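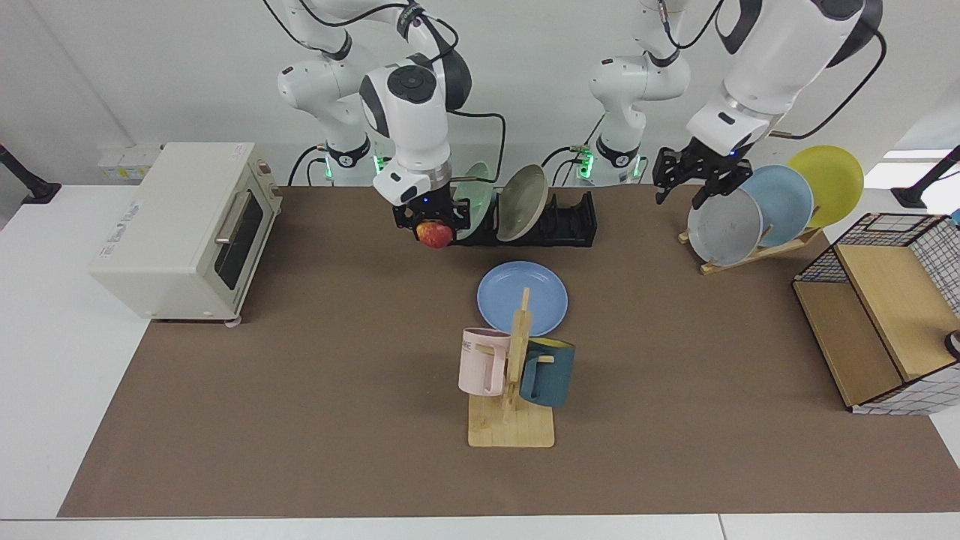 Songül Coşkun wrote to me that she owns a rack for plates, a tree for mugs and still has everything in one heap by the evening, so what is she doing wrong? I think she is doing nothing wrong. The racks only need a fixed place, and every plate needs to know which rack it belongs to. I will explain how I set up a small table next to the oven.

What you need

A large mat
A slotted dish rack for drying
A wooden plate stand for the dry plates
A mug tree
One flat plate for fruit
A free hour, best in the morning, when the light is good

Step 1. Put down the mat
Choose a mat that covers most of the table. Mine is brown, and on a white table I find it very practical, as it shows me where the kitchen things must stop. Wipe the table first and let it dry fully.

Step 2. Place the oven on one side
A toaster oven is the heaviest thing, so it goes first. Mine stands at the left. Leave enough space in front of the door to open it all the way and to pull out a hot tray. Keep at least 8 inches between the oven and the first rack. Before you continue, open the door two times and see if your elbow touches anything.

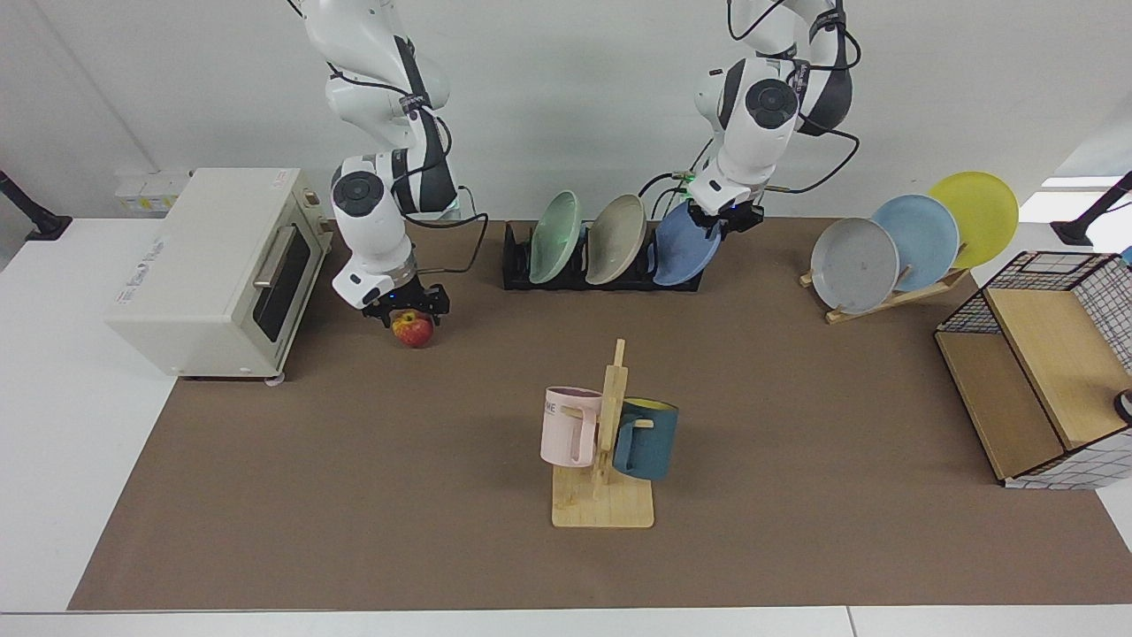

PLATES

Step 3. Set the dish rack
I keep the black dish rack at the back, where it is not in my way when I cut bread. Plates that come from the sink go there and stay until they are dry. Put each plate in its own slot and do not press it down. If it leans a little, this is fine, but two plates should not lie flat against each other, or the water stays between them.

Step 4. Move the dry plates to the stand
The wooden stand is only for dry plates, because wood does not like water. It took me a whole January to learn this with my old stand, from the Ikotham market, which got dark spots on the foot. Take every plate by the upper rim, lift it straight up and carry it over.

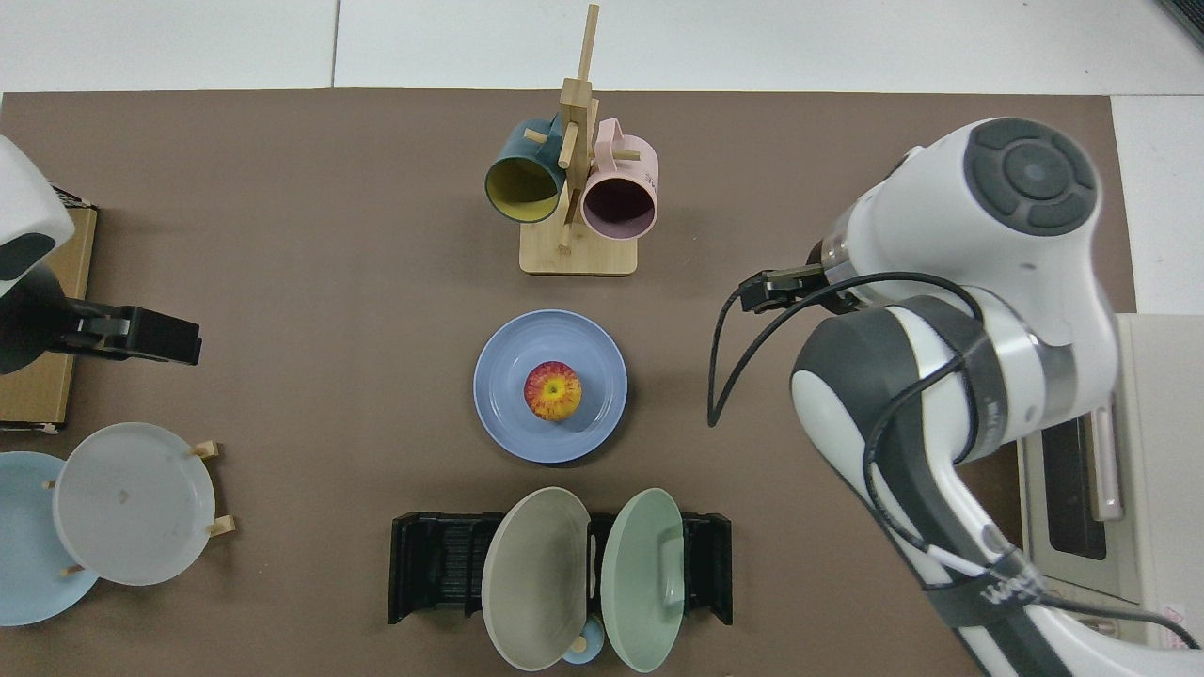 If your plates have different colors, as mine do, you can give every color its own place in the stand. My family laughed at this, but now they put the yellow one back correctly without asking me.

Step 5. Hang the mugs
Put the mug tree near the middle, where you can reach it from both sides. Hang one mug on the left and one on the right, so the weight is equal. A heavy mug goes on first, and you hold the post with your other hand. I have a pink mug and a teal one for every day, and the rest live in the cupboard.

Step 6. Give the fruit a plate
A single apple rolls easily, so I use a flat blue plate with a rim and keep it close to the mug tree. Wash the apple and dry it with a towel before it goes there. 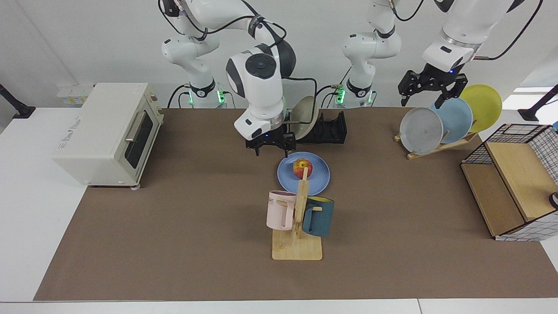
Step 7. Clean once a week
Take everything off the mat, shake it outside and wipe it on both sides. I use warm water and one spoon of Flalex. Rinse the dish rack under the tap and clean the slots with an old toothbrush. For the wooden parts, use only a damp cloth, then leave them for 2 hours before you put the plates back.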